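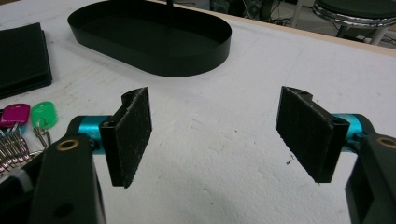
Ask anyone who loves basketball what a rebound is and they'll tell you it's when you grab the ball after a missed shot. Easy! But ask them why the ball went where it went, and most people just shrug and say it bounced that way. I used to shrug too. Then I started helping out with the under-tens at the Flullcombe sports hall, and the kids kept asking me, so I had to go and find out. You can start with nothing but a table. Roll a small rubber ball across it at a slant. Put a book in the way, standing up. Watch how the ball comes off the book. Now do it again from a different slant. You're doing rebound science, and you haven't even put your sneakers on yet.

What did the ball do? If you rolled it straight at the book, it came straight back to you. If you rolled it in from the left, it went off to the right. And the slant it left at was pretty close to the slant it came in at. Light does this with a mirror, and a basketball does something a lot like it with the backboard (that's the big flat rectangle behind the hoop).

So here comes the first big rebounding secret. When somebody shoots from the left side of the court and misses, the ball very often comes down on the right side. Players call that the weak side, or the far side. If the shot goes up from the right corner, a lot of misses land over by the left. Not all of them! Some come straight back the way they came, and a few pop up off the front of the rim and drop in the middle. But if you have to guess, guess far side.

I wanted to check this for myself, so one wet afternoon in March my friend Theda Seidel and I went down to the hall with a notebook. She shot from the left side and I stood underneath and wrote down where every miss came down. She took 200 shots. She missed 149 of them (sorry, Theda, but you did say I could print it). More of those misses came down on the far side than anywhere else. We got very tired and ate a whole bag of oranges.

Now, the rim isn't flat like a book. It's a round metal ring, and round things make a ball do funny stuff. Hit the ring a tiny bit to one side of where you hit it last time and the ball zooms off in a whole different direction. Try it at home with your rubber ball and a can of beans in place of the book. Roll the ball at the can three or four times, as carefully as you can. I bet it goes somewhere new nearly every time. That's why even grown-up players who have done this for years get it wrong, and why you should never feel silly if you run to the far side and the ball plops down right where you were standing.

How far will it bounce? That depends on how far away the shooter was. A long shot is usually moving faster when it gets to the rim, so it tends to bounce out a long way. A short little shot from close up drops off near the basket. So when you see somebody shooting from way out, don't squash yourself right under the net. Take a step or two back. If you stand under the net, the only ball you'll get is one that went in, and that isn't a rebound at all – that's just fetching.

And what about the ball itself? A basketball is full of air, and the air is squeezed in tight. When the ball hits something hard it gets a tiny bit squashed, too quick for you to see, and then it springs back into shape and pushes itself away. A ball that needs pumping up doesn't spring much. We have one old Valano ball at the hall that lands like a pudding. The little ones love it because it's easy to catch, but you can't learn rebounding with it.

Spin matters as well. Good shooters flick their wrist so the ball turns backward while it flies. Backspin helps to slow the ball down when it touches the rim or the board, so it has a better chance of dropping in. If you see a shot going up with no spin, or with a strange sideways wobble, get ready, because anything could happen.

Okay, so you've guessed where it's going. Next you have to get there before everybody else, and you have to keep them behind you. This is called boxing out, and I think it's the most fun part of the whole game. I'm not tall. Rawiri Goodwin, who plays for our Tapley side, is even shorter than me and he gets rebounds all day long. He does it with his back! When the shot goes up, he finds the nearest player on the other team, turns around so his back is to them, bends his knees and sticks his elbows out a little. Then he stays in between that player and the hoop. No shoving with your hands, no grabbing shirts, no swinging those elbows. The referee will blow the whistle for any of that and quite right too.

Then you jump. Put both hands up, catch the ball as high as you can, and pull it in under your chin with your elbows wide. Little kids often bring it right down to their knees, where everyone can reach it. Coach Hidayah Manurung shouts "Chin it!" so loudly that people in the parking lot probably do it too.

Here are some words you might hear at a game:

Offensive rebound: your own team missed and your own team got the ball back. Hooray, another go!

Defensive rebound: the other team missed and you got it. Now it's your turn to attack.

Tip-in: you don't even catch the ball, you just tap it back up into the basket while you're in the air. Very hard. I've done it 2 times in my life.

Putback: you catch the miss, and you shoot it straight back up.

If you'd like a game to practice with, this one needs two people and a wall. One of you throws the ball at the wall from the side. The other one has to shout "near" or "far" before the ball hits, then run and catch it after no more than one bounce. Guess right and catch it, and you get a point. Swap over after ten throws. Our record at the hall is 40 points in one afternoon, and it belongs to Dirk Lenz, and he will tell you so himself.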